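Courses > Work and Automation > Unit 6 > Handout

Unit 6: Task allocation after a handling cell is introduced
Posted in June by S. Østergaard
4 comments | 11 shares

6.1 Case background

Suketti runs a returns and repair line in Udine. Before the change, staff picked each unit from a tray, turned it to read the label, and placed it in a test slot. The pick and place steps are now assigned to a cell named Ilari. Inspection, repair and sign-off remain manual.

6.2 Volume

Manual line: 1,317 units per week.
With the cell: 2,110 units per week.
Headcount is six in both periods. The added volume lands on the inspection bench, where cycle time per unit did not change.

6.3 Changes in the work

a) Lifting and wrist rotation drop. Sitting time goes up.
b) Two operators now clear faults. This duty was not in the original job description and was graded late.
c) Pace is set upstream. Operators can pause the cell, but each pause is logged by name. Compare with the reading on machine pacing in Unit 3.
d) New staff no longer learn part types by handling them. Training on this point moved to the bench.

6.4 Grip and part variation

Rigid jaws need a fixture for each part shape. Compliant fingers bend to fit the part, so fewer changeovers are needed and the setter role shrinks. Part orientation still has to be checked before release.

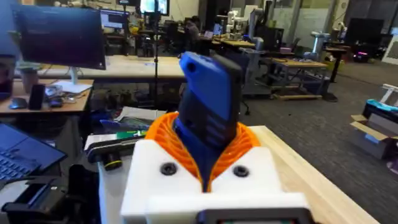 Fig. 6.1. Orange fin-ray style fingers closed on a blue and dark gray object.

6.5 For the seminar

Draft a revised job description for the fault-clearing role. State who may pause the cell and how pauses are recorded. One page, due Sunday.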